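2024-11-08
Feverari gripper kit, trial unit, garment handling

Kit is back on the bench after the firmware update Rahel Lehner loaded. Same arm as before, same wrist camera mount. I swapped the stock fingertips for the soft yellow pads that come in the second bag, because the stock ones kept sliding on knits. The pads go on with one screw each. The screw heads are soft, so use the good driver and don't lean on it.

Calibration took two tries. The first failed at the jaw zero step with error 581, which isn't in the manual. Perla Magaña found it in the Aebischer distributor notes: jaws not fully closed when the routine starts. Close them by hand, start again, fine after that. Somebody should write this on the lid of the case.

Settings used today:
Grip force: 3 on the kit's own scale (it goes to 5)
Approach speed: 200 mm/s, slower for the last stretch
Wrist camera: auto exposure off

Worked on t-shirts, mostly pinching close to the neckband. Ribbed collar and body jersey behave differently under the pads. The rib is thicker and wants to curl over on itself, and the jersey bunches between the fingers and pulls creases up toward the seam. At force 5 the creases get sharp enough that the collar detector reads them as edges. At 3 it mostly follows the stitching, which is what we want.
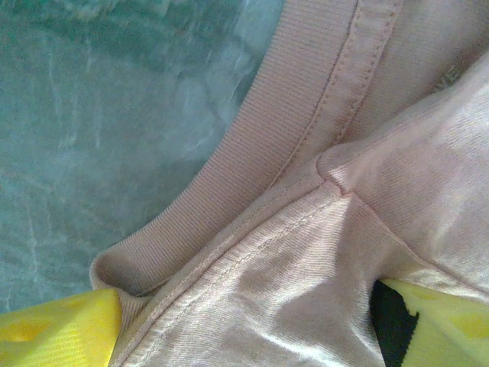
Thread color matters more than I thought it would. With thread close to the shirt color the detector has only the raised line of the seam to go on, and side light helps with that. Verena Riedl wants to try a low lamp on the left as well. I'd leave the lighting alone until we have a full set of runs at one setting, otherwise we can't compare anything with March.

Printed shirts: a fold lying over part of the print gives the software half a shape and it sometimes calls it a label. Reported to Feverari support through the form. No answer yet.

Cost side, for Regula Haslinger: the pads are sold only as a pair, and the price list we have is the old one. Ask Zakby whether they still stock the plain silicone ones, as a fallback. The service plan is optional and I don't see what we would get from it beyond the updates.

To do
Rerun at force 3 with heavier knits
Save the calibration file off the controller before anyone updates again
Return the borrowed driver to Johanna Lüthi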